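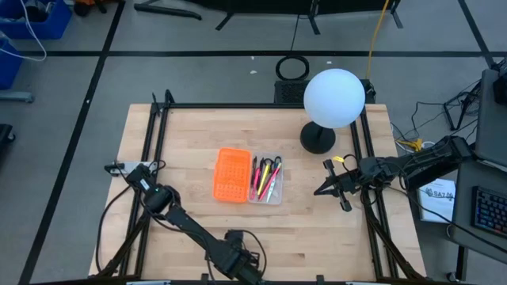
The case for keeping the village library open on a Friday evening

The county's draft plan for its branch libraries proposes that opening hours be set according to the number of loans recorded at each site. The measure is simple to collect and easy to compare, and it will be attractive to those who must find savings before March. It is also a poor guide to what a branch library does.

At Gromarmont, the Friday evening session accounts for few loans. On a typical evening last winter the desk issued 2 books to borrowers and received 63 visitors. Under the draft plan the second figure would carry no weight. The session would be withdrawn, and the building would be locked at one o'clock.

Those visitors came for purposes that the loans system does not record. They read newspapers, completed housing forms, sat with schoolwork or waited in the warm for the last bus to Ulten. Several attended the reading circle, whose members share copies among themselves and so scarcely appear in the lending figures at all. It would be unwise to treat such use as a lesser form of membership. A public reading room was, for most of the history of the service, the chief reason for having a library.

Trefor Owen, who managed the Lundel branch until his retirement, put the matter plainly in his written response to the consultation. "We were asked to count what left the building," he wrote, "and so we stopped asking why people had come in." Lundel lost its evening hours four years ago. Its loans did not move to the daytime, as had been forecast. They fell, and the fall was then cited in support of a further reduction.

The council is entitled to reply that money is limited and that some measure must be used. This is accepted. A count of visitors, taken at the door and published beside the loans, would cost very little and could begin at once. Hours of use at the public desks might be added where staff time allows. Neither figure is perfect, but a decision that rests on several imperfect figures is safer than one that rests on a single figure chosen for convenience.

There is also the question of who bears the loss. People who work in the daytime cannot use a library that closes at lunch. The draft plan offers them an online catalogue and a collection locker, both of which assume that the reader already knows which book is wanted.

The consultation received 104 responses from the Gromarmont area, a high number for a branch of its size. The council should publish them in full before it votes, and should leave the present hours in place until it has done so.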